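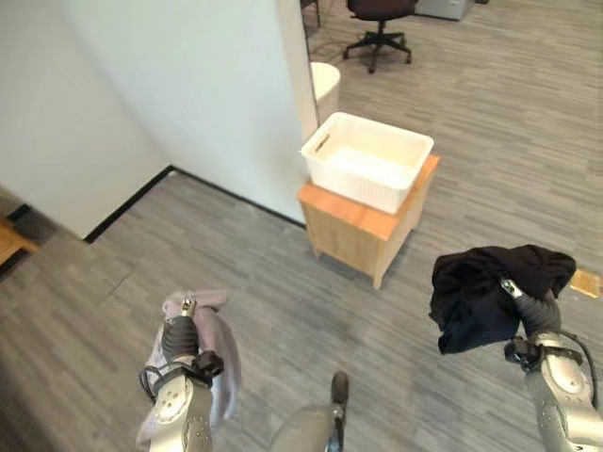
Cinzia Morelli has watched a robot put away the same laundry for most of a year. She can tell from the first second of a run whether it will go badly. "It's in how it picks things up," she says. "If it grabs too much cloth, everything after that is a rescue."

Morelli works on the handling team at Jisix, a small lab that studies how machines deal with things that have no fixed shape. A mug is the same mug from one moment to the next. A shirt is a new object each time it's touched, and a robot that has learned where the collar was a second ago has learned very little.

The usual answer has been to show the machine more examples. A person guides the arms through the job, the movements are recorded, and a program learns to copy them. The Jisix group had 200 of these recordings for a single task: pick up two pieces of cloth, one in each hand, carry them to a plastic bin on a low cabinet and let go of them over it. With those, the robot got both pieces into the bin in 43 per cent of its test runs.

Kastriot Nikolovski, who runs the group, thought the recordings were fine and the problem lay in how they were used. The program gave every moment the same weight. Most of a run is spent travelling across the carpet with both arms held out, and very little can go wrong there. The trouble sits at the two ends, in the grasp and in the release.

So the team tried something simple. They went through the recordings and marked the short stretches where a gripper was closing or opening on cloth, then had the program study those stretches seven times as often as the rest. They called the method Butach. No new recordings were made.

The marking was done by hand, mainly by Hamisi Mushi, who did it over several weeks in May and June and doesn't recommend it. He had to decide where a release begins, for instance. Is it when the fingers start to part, or when the arm stops over the bin? He settled on the arm stopping, and went back and redid the early ones.

Success in the same test rose to 71 per cent. Dark clothes remain harder than pale ones – the folds in black fabric are difficult for the cameras to pick out – and the robot still sometimes lets go with a sleeve caught on a finger.

Crescencio Espinoza, who builds warehouse systems at Erton and had no part in the work, finds the result useful but narrow. "One bin, one cabinet, one room," he says. "I'd like to see them move the cabinet."

They have begun to. Lăcrămioara Bogdan is now shifting it between runs, a little further each time, and swapping in bins of other heights. She is also writing a program to do Mushi's marking automatically, using the position of the fingers. It agrees with him on most grasps. On releases it tends to start late, and she is still working on that.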